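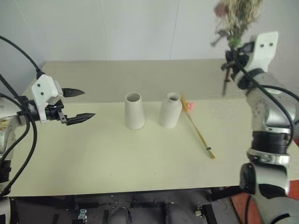 Two white ceramic vases on the table.

Drandville Pottery and Craft Circle
Minutes of the monthly meeting, Saturday, July 16, 2022

Minutes of the June meeting were read and accepted with one correction: the kiln fee is $6 for each shelf, not for each piece.

Money. The balance of the account is $782. It was agreed to spend up to $300 on new kiln shelves. Plosach has sent a quote, and a second one will be asked from Cestarier before the order is made.

Autumn market. We have again the corner stall beside the Khaemba bakery. Members must bring their price labels already written, in dark colour, please.

Glaze cupboard. Several jars were left without lid and are now dry. Members are asked to close them well and to write the date on each.

Library. The glazing book is still missing. Whoever has it at home, kindly return it.

Other business. A request for an evening class was postponed to next meeting.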